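Students preparing a brand proposal for the Stunmont enterprise module should complete the steps in order. The written proposal must not exceed 2000 words, excluding appendices.

## Defining the audience

1. Write one sentence stating who will buy the product and on what occasion.
2. Issue the short questionnaire to people outside your own course. A minimum of 36 completed responses is required.
3. Record the answers in the Stultar workbook, using a separate row for each respondent.

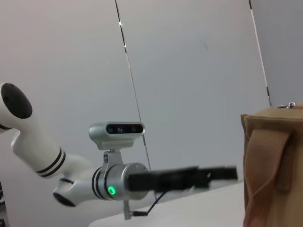

4. Mark any answer that contradicts your opening sentence, and revise the sentence where necessary. Both versions should be kept for the appendix.

## Choosing a name

1. List candidate names without judging them. Family names such as Bošković are acceptable where the owner has given written consent.
2. Read each name aloud over the telephone to someone who has not seen it written. Remove any name that is misspelt by the listener.
3. Search the trade mark register and the main social media sites. The search date must be noted beside each result.
4. Prepare a plain version of the chosen name, in one colour, and place it at the size at which it would appear on the product label.

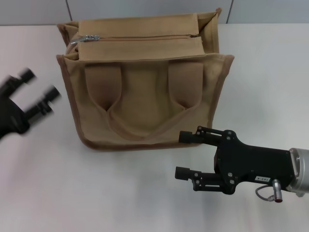
## Submitting the proposal

Upload the proposal to Flusel as a single PDF, together with the workbook. Form 62 must be signed and attached as the final page. Proposals received without it will be returned unmarked.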